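Drotilance Modular Floor Matting
Installation and Care Guide

Section 4: Laying a centre mat over a timber floor

This section covers a single large mat laid loose in the middle of a room, with the timber left showing around it. For wall-to-wall coverage, go to Section 5. For stairs and landings, contact Cenach before you start, as the standard mat is not rated for them.

4.1 Before you begin

Check that you have the following:

Drotilance centre mat, rolled
Grarus underlay, cut at the factory to finish just inside the mat edge
Tape measure and a soft pencil or painter's tape
Broom or vacuum with a hard floor head
Clean, dry cotton cloths
A second person for lifting

The 2860 mm mat is heavy when rolled. Carry it between two people and keep it level. Do not drag it across finished boards, and do not stand it on end, as the bottom edge can crease under its own weight.

CAUTION: Newly oiled or varnished floors must be fully cured before any mat is laid. Follow the curing time given by the maker of the floor finish. A mat laid too early can trap solvent and leave a dull patch that will need sanding.

4.2 Preparing the floor

1. Clear the room as far as you can. Items that stay in place can be worked around, but you will need to lay the mat in stages (see 4.4).

2. Vacuum the boards along the grain, then across it. Pay attention to the gaps between planks, where grit collects.

3. Wipe with a cloth that is barely damp. Leave the floor to dry before going further.

4. Check for raised nail heads and lifted board ends. Punch nails below the surface and fill the holes. A board that rocks underfoot should be fixed now, as it will wear a line into the underlay.

5. Measure the room in both directions and mark the centre with tape. Measure at both ends of each wall. Older rooms are seldom square.

4.3 Laying the underlay and mat

1. Unroll the underlay with the printed side down. It should lie flat without adhesive. If it has been stored in a cold shed or garage, bring it inside the night before.

2. Line up the underlay with your centre mark. Leave a border of at least 200 mm of bare timber on every side so that air can move at the edges.

3. With your helper, set the rolled mat along one side of the underlay and unroll it slowly. Stop every half metre or so and check the alignment.

4. Smooth the mat from the middle outward with a soft broom. Do not pull on the corners.

5. Leave the mat for 3 hours before placing furniture on it. Any curl at the ends should settle in that time. If it does not, reverse-roll the curled end by hand and weigh it down overnight with something flat.

NOTE: The grey mat is the same colour on both faces. The ribbed face goes down.

4.4 Working around fixed items

Where a post, base plate or floor-mounted stand cannot be removed, cut the mat from the nearest edge to the item using a sharp hooked blade and a steel rule. Put a scrap of hardboard between the blade and the timber. Cut the opening slightly undersize and trim it back until it fits. Close the slit from underneath with Després seam tape, which is sold separately.

Items that sit on top of the mat need no cut, provided the load is spread over a flat base. Chairs and tables with narrow legs should have cups or pads fitted.

4.5 Straight or angled placement

The mat may be set square to the walls or turned a little, depending on the room. Both are acceptable and neither affects the warranty. When setting it at an angle, measure from each corner of the mat to the nearest wall and write the figures down, so the mat can be put back in the same position after cleaning.
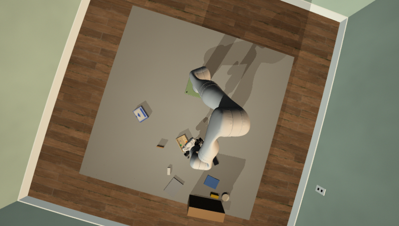
4.6 Routine care

Vacuum weekly with the brush lifted. Wipe spills straight away with a damp cloth and a little dish soap. Do not use bleach, turpentine or steam.

Lift the mat 2 times a year, sweep the boards and let both surfaces air for an afternoon. Timber under the mat will change colour more slowly than the border, particularly in sunny rooms. Moving the mat a short distance each February helps to soften the line.

Questions about fitting can be sent to Enda Conneely at the Cenach service desk. For replacement underlay and seam tape, ask for Tyson Tremblay in parts and have the number from the mat label ready.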